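Reset rules between teleoperated tabletop episodes: what counts as a clean start?

Posted in Manipulation and Data Practice
Wednesday, August 12, 2026

griltdale_ops

We run a two-arm humanoid with five-finger hands on a tabletop tidying task. The written procedure came from an older gripper cell and says only "restore objects to start layout." Two operators read that differently. One puts every item back on a taped position, the other scatters them by hand. We have 3,270 episodes logged and I need a rule before the next batch. Specifically:

Is a cup on its side an acceptable start state, or should all containers be upright?
Do wrappers and packets need a fixed orientation?
Where should the hands be when recording starts?

Typical table, for reference:

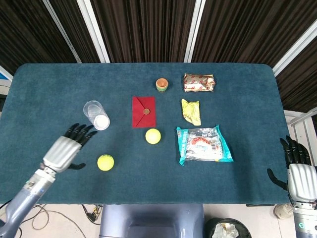 Cup on its side, tennis balls, envelope, striped container and snack packaging on the teal cloth.

The bin on the floor stays where it is between episodes. I can change the procedure but not the hardware.

valline_cell4

Write the start state as a range and put the range in the procedure. Ours is one page:

Every object on the list is on the cloth and within reach of at least one hand. Nothing overhangs the table edge.
Containers may be upright or on their side. The operator records which. A cup lying down is a valid start if the task text does not assume it is standing.
Soft packaging is dropped, not placed. Replace a packet when it tears or when the print is worn off, and log the replacement.
Hands start at the home pose, open, clear of all objects. If the arms are already over the cloth when the log opens, the episode is flagged and reviewed.
Nobody enters the marked zone until the arms are in hold and the operator has called it.

The last line is the one to enforce. Resets are when people reach across the table, and a hand in hold can still close on a bad command. We require the enable switch to be released and the pendant in the hand of the person doing the reset. Check your own risk assessment for whether hold is enough or whether you need power off. We went to power off for anything beyond the near half of the table.

Taped positions gave us a policy that failed when an object moved 46 mm. I would drop the tape.

tundetti_b

we just shuffle everything and hit record, never had a problem. coin flip for the cup

cozma_integration

Agree with the range approach, with two additions.

First, separate the reset rule from the safety rule. They change for different reasons and should have different owners and revision numbers. If they share a page, someone will edit the object list and reissue the access rule without review.

Second, put floor items in the checklist. Cables and power supplies near the base should be routed and secured before a session, and the bin position should be marked on the floor if the task uses it. If it doesn't, move the bin out of the walking path.

For the existing 3,270, don't discard anything. Tag each episode by operator and reset method, then hold out 4 sessions from each method and compare.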